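Lendgate starts collection of used cooking oil in Mackay district

Print this article | E-mail to a friend

Households in the Mackay district of Lendgate can now give their used cooking oil to the town. The collection began in July, after a spring in which the sewer workers were called out many times to the same few streets. The town wants to continue it until the end of next year and then decide if the other districts will follow.

The district has 1,820 households, and every one of them has received by mail a leaflet and a coupon. With the coupon one can get a yellow container with a screw lid, free of charge, at the desk of the town hall or at the recycling yard. When the container is full, it is brought to one of the collection points and changed for a clean one. The oil does not have to be filtered at home, but larger pieces of food should be taken out with a sieve or a spoon.

The problem is an old one in this part of the town. The pipes under the streets near the river are narrow and they have only a small slope. Fat which is poured into the sink when it is still liquid becomes hard on its way, and other waste sticks to it. In February the main pipe under Mackay Street was blocked for two days, and the cellars of several houses had dirty water in them.

"People think that hot water and dish soap will take the fat away," said Ayten Değirmenci, who is responsible for the sewer network at the town's technical department. "It takes it away from the kitchen. Then it arrives at us."

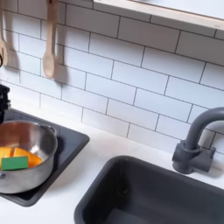
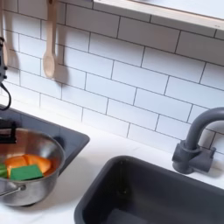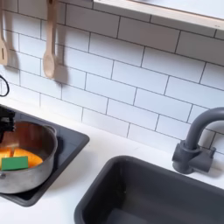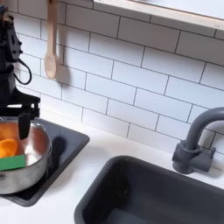
Saadet Çetinkaya
Local Affairs Reporter

According to the department, some 2,000 liters of fat and oil were removed from the pipes of the district last year. This work was done mostly at night, with a rented suction truck. Ms. Değirmenci did not want to say how much money could be saved by the collection. She said that the truck will be needed also in the future, but she hopes it will come less often.

The oil is picked up by the company Bavano, which already empties the glass containers in Lendgate. It is brought to a plant outside of the town, where it is cleaned and sold for the production of fuel. The town does not receive money for the oil in the first year. In return, it does not pay for the transport. The agreement can be ended by both sides with three months' notice.

What can be brought

Accepted are sunflower, olive, corn and other vegetable oils, the oil from deep fryers, and also butter and lard, if they have been melted and have cooled down. Oil from jars of fish or dried tomatoes can be put in the same container. Engine oil, paint, cleaning products and mayonnaise are not accepted. If a container has engine oil in it, the whole tank at the collection point must be thrown away, and for this reason the staff may open a container before they take it.

Small amounts, such as what remains in a pan after frying an egg, should be wiped off with a paper towel and put in the normal garbage. The leaflet recommends to let the pot or pan cool first. Children should not fill the containers alone.

There are four collection points at the moment: at the recycling yard, behind the covered market, at the parking lot of the swimming pool and in front of the elementary school on Mackay Street. The one at the school is open only from 4 p.m., when the classes are over. The others can be used all day, except the recycling yard, which has its usual opening hours.

First results

In the first four weeks, 759 containers were given out. This is more than the town expected. It had ordered only 600 for the start, and for several days the desk in the town hall had none left. A second delivery has come in the meantime, and those who wrote their names on the waiting list were informed by telephone.

Not everyone is satisfied. At the last district meeting, a few older residents said that the way to the collection points is too long for them, especially from the upper end of the district, where there is no bus in the evening. They asked for a collection at the door. The town answered that this is not possible with the present staff, but it will look for a fifth place near the upper bus stop. Another resident asked why the restaurants are not included. They have their own rules and must have a grease trap, which is controlled twice a year.

There were also complaints about the smell behind the covered market during the hot days. Bavano has changed the lid of the tank there and now empties it every week. Before, it was every two weeks.

Ms. Değirmenci asks the residents to write on their container the street and the house number, with a waterproof pen, until they exchange it for the first time. Some containers were left next to the tanks without a name and could not be returned. They can be picked up at the recycling yard.

The leaflet is available in five languages at the town hall and the library. Residents who have lost their coupon can get a new one at the desk if they show a bill or letter with their address.

Filed under: Town & Districts, Water and Waste

Recent items
- Covered market: new floor will be ready before winter
- Bus line to Zundden changes its route during road works
- Library looks for old photographs of the river bank
- Swimming pool keeps its prices for another season
- Fewer parking places at the town hall from next month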